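Workshop notebook, July, door bench and the Stolstead house

In at 7:30, coffee, then straight to the doors before it got too warm to think. Natália had already pulled the job sheet for the Stolstead place and left it on my stool with three question marks next to "interior doors, finish and hardware," which is fair, I wrote that line in a hurry and it tells you nothing.

So, for the record and for whoever picks this up while I'm away: the owners want the old doors kept. Clean them, fix whatever sticks, touch up the finish, put decent handles on and leave the color alone. They were very clear about the color! I offered to show them a lighter sample and got a look.

Spent the first hour on finish tests with offcuts. The Sovura varnish over our red-brown stain still comes out a bit orange at the second coat. Kiprono says let it sit overnight before judging, and he's usually right about varnish (less so about lunch). I thinned one batch and brushed it with the grain, left the other as it came out of the can. The thinned one leveled nicer but I want to see both in the morning next to a real door and decide then. Marked the backs in pencil, T and S, so please don't sand those.

Then the locks. One of the old mortise cases was full of dried grease and something like sawdust. Took it apart on a tray this time – lesson learned from the spring that went under the bandsaw – and soaked the parts while I swept up. It went back together on the second try. The latch moves freely now and the lever comes back up by itself, so that one is done. The other case on the bench has a cracked follower and I'm not going to bodge it. Natália is asking Nzioka if they still carry that size, otherwise we go through Loltmont and wait.

Hardware bill so far is 1,683 with the backplates in, and the quote allowed 1,767, so there's a little room for the follower but not for a whole new case. Keep that in mind before anybody orders anything pretty.

After lunch I went over to the house to look at panels and handles. The moldings are where the time is going to go, all those little steps collect dust and then the varnish pools in them. I'd use the small angled brush and wipe the corners before moving on to the flats.

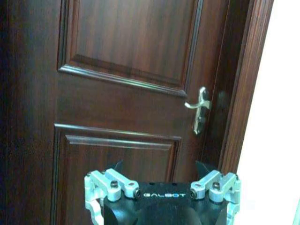 Paneled door with the lever handle, keyhole low on the backplate.

Love the scalloped outline on that plate. When you mask around it, go slow on the curves, or take the plate off if the screws will let you.

Left to do: 30 minutes or so with wax on the latch edges, compare T and S by the window, call Nzioka if Natália hasn't heard back. Kiprono, the angled brush is in the jar by the sink, please put it back there.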